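Serby Adult Reading Program
Progress report to the Brudine Fund, November
Prepared by Marisol Henao

Dear Lorna and everyone at the Fund,

I'm so glad to be writing this with good news to share, even if it runs a bit longer than you asked for (it always does!). We now have 92 learners on the books, and the evening group in Arnham has grown enough that we split it in 2, with the newer readers starting at six.

Of the $3095 you gave us for materials, some $900 is still unspent, mostly because the large-print workbooks were on back order until last month. I'd like to put it toward bus passes if you're comfortable with that. 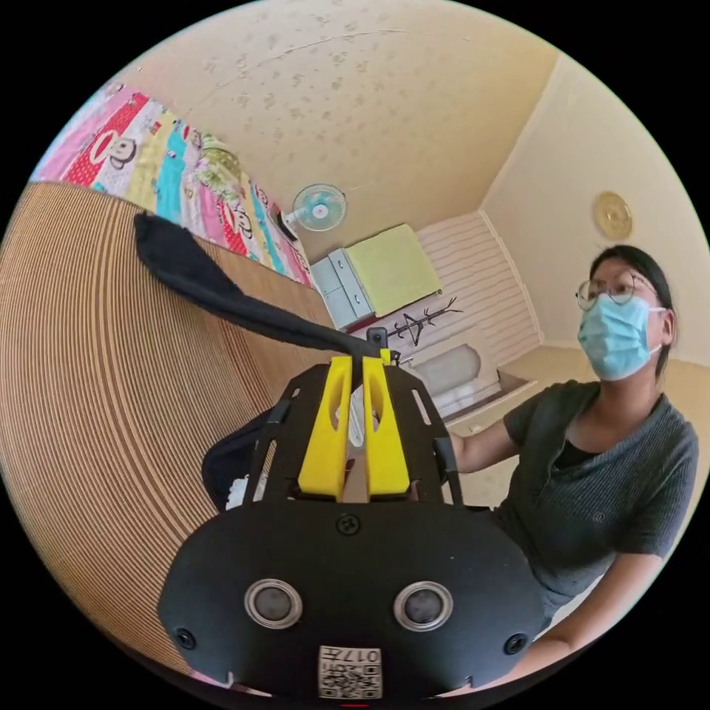

The Gebretsadik branch has been slower going. We lost our room there over the summer, and a few families drifted away before we found another, but Saturday-style drop-in hours are bringing them back little by little, and one mother read her son's whole school letter aloud to us.

Still to do before spring: train two more tutors, finish the spelling packets, and get the attendance sheets typed up. Lorna Gunn has the receipts.

Warmly,
Marisol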